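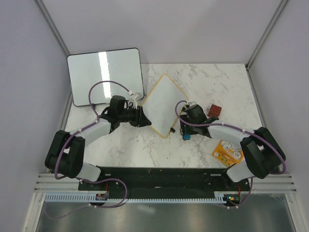

Rafsan Jayasinghe wrote: Before we send a new board, please tell us which cleaner you used on the old one, and if the gray marks stay after a dry cloth. Many boards come back to us that only need a proper first cleaning.

Ticket 412 – Whiteboard does not wipe clean
Product: Astetti whiteboard, large, black frame
Status: open, waiting for customer

Reply from Toivo Väisänen

Thank you for the quick answer. I try to give everything in order.

The large whiteboard is the one with the problem. The smaller board with the yellow-orange border wipes clean every time, and I use the same markers and the same cloth for both. So I don't believe the markers are the reason, but I may be wrong.

What I have tried until now:

1. Dry cloth, right after writing. Black goes away almost fully, blue leaves a shadow.
2. Dry cloth, next morning. Both colors leave a shadow, and blue is still possible to read.
3. Warm water with one drop of dish soap. Better for one day, then the same again.
4. Zivent board spray, two times, as it says on the bottle. The surface felt a little sticky after the second time, and new writing was harder to remove than before.

I did not use any sponge with a rough side. I also did not peel any film from the board when it was new. Should there be one? The paper in the box did not mention it.

Reply from Rafsan Jayasinghe

Yes, there should be one, and I think we are close. The large boards leave our Salminen warehouse with a clear film, and it is easy to miss. Please try a corner with your fingernail, from the side of the frame. Do not use a knife. The sticky feeling fits too: the spray can leave a layer on the film that holds the ink.

If there is no film, wipe the board with water only, dry it well, and test one short line in blue. Wait 50 minutes and wipe.

Reply from Toivo Väisänen, 9/18/26

I found the film. It was very tight under the frame at the long side, but it came up at the second corner. I have removed one part as wide as my hand and made the blue line there. After 50 minutes it wiped clean with the dry cloth – no shadow.

One question is left. At the short side a thin strip of film stays under the frame and I can't reach it. Can I loosen the frame, or do I leave it?

Reply from Rafsan Jayasinghe

Please leave the frame closed. Cut nothing, only pull the strip flat along the edge and it should tear by itself. I keep the ticket open until you write that the whole board is done.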